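# The night packer at Hollport 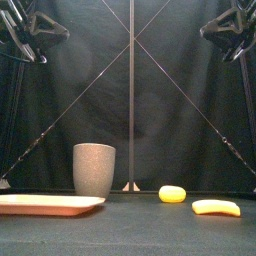 She has packed lunches at the Hollport kitchen for 11 years, and she'll tell you right away that she didn't want the arms. "I thought, well, there goes my Wednesday crew," she says, laughing, over a coffee that has to be her third. Her crew is still three people, as it happens, though what they do all evening has changed a good deal.

The robots, set up by a small outfit called Drirkon, are still learning to move cups and fruit and trays about. "They're slow, bless them! You want to reach in and help." Two of her packers now spend part of the shift putting things back where they started, over and over, and writing down what went wrong. One of them loves it. The other misses the chatter on the line (and says so, often).

What about her own wrists, which used to ache by 3 in the morning? "Better," she says, after a bit of thought. "But I'm more tired in the head, if you see what I mean. I go home and I'm still watching those fingers."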